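Folding line going automatic, what happened at your shop?

Forum: Shop Floor Talk > Laundry, Garment and Rental

denimdrudge
Joined in January
Posts: 11

Hi all, long time reader. I work at a garment rental and repair place, mostly jeans and work pants. They come back from the wash, we check them, fold them, tag them and send them out again. Management at our Lekaditz site just told us the folding tables are "moving to assisted handling" this year. Supervisor was nice about it but couldn't say what it means for hours. There are 11 of us on folding. Anybody been through this? What did it change day to day?

steamtunnel
Posts: 682

Been through it twice. First time was a Clukik folder, the big flat kind you feed by hand. It was great on towels and terrible on anything with a zipper. We went from folding all day to feeding all day, and I'll be blunt, feeding is worse. Same two arm motions and you can't stop to talk. My shoulder still lets me know about it.

Nobody on our shift got laid off, but when people left they weren't replaced. Ask about that in writing.

PressRoomPatty
Posts: 207

I have to disagree with steamtunnel a little. We got a feeder at Semaan and it was the best thing that happened to my wrists in years! I was on sheets, though (wet sheets, if you can imagine), so maybe it depends what you're lifting. They trained me on the control panel and I got a bump in pay out of it. Not a big bump. But I'd never have gotten it folding.

steamtunnel

Sheets are rectangles, Patty. Jeans are not rectangles.

PressRoomPatty

Fair enough lol. Still, don't scare the poor kid.

Omar Dabbas
Posts: 200

I can speak to the jeans part, that's my whole day now. I folded for years and last spring I moved over to the group that teaches the new system at Sena. So I'm still at a table with jeans on it, only now I fold them with a hand-held gripper in place of my fingers, and the motion gets recorded so an arm can learn it later.

First week I hated it. You have two stiff fingers where you used to have ten soft ones, and denim does not care about your feelings. You go to pinch a waistband and you get three layers, or you get one layer and the pocket stays behind. I kept wanting to smooth things with my palm, which you're not supposed to do. I was slower than a brand new hire and pretty grumpy about it.

Then it got kind of interesting. I had to work out how I fold, because my hands had been doing it without me. Like, I always square up the seams before I bring the legs over. Never knew that was a thing I did until an engineer asked me why.
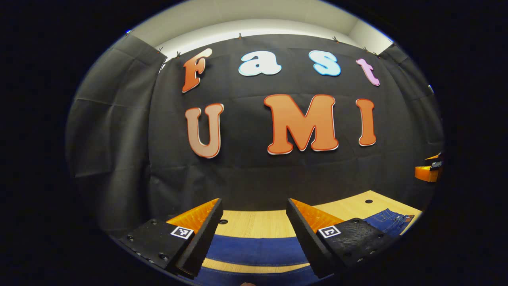
The other change is the pace. At the old table we had a rate on the board and everybody watched it. Now a messy fold just gets marked as a messy fold and I do another one. My back is better. I do miss the noise and the people – it's a quieter job and some afternoons drag.

To the original question, hours stayed the same for me. Two people from my old table didn't want to switch and went to repair, and they like it over there. I can't promise you the same at Lekaditz.

steamtunnel

No offense Omar, you sound like a decent guy, but you're teaching the thing that takes the job. How do you square that with the folks still on the table?

Omar Dabbas

None taken, I get asked that at lunch. I don't have a great answer. If somebody is going to show it how to fold, I'd like it to be a person who folded for a living, and I'd like that person to get paid for knowing how. I pushed for the first openings to go to people from the tables and they mostly did. You may still think I'm wrong.

steamtunnel

I think you're half wrong. But the pay part I agree with.

PressRoomPatty

denimdrudge, ask who gets trained first and what the new job is called on paper. Ours changed title and it messed with our seniority for months – get that sorted before anything gets plugged in.

denimdrudge

Thanks everybody, this is more than I got out of two meetings. Omar, did you have to apply or did they pick you? I'd honestly rather try the gripper thing than feed a machine all day.

Omar Dabbas

Applied. One page form and a try-out at the table. Tell them what garments you know best and bring up the repair option too, in case you hate it. Message me if you want to know what the try-out was like.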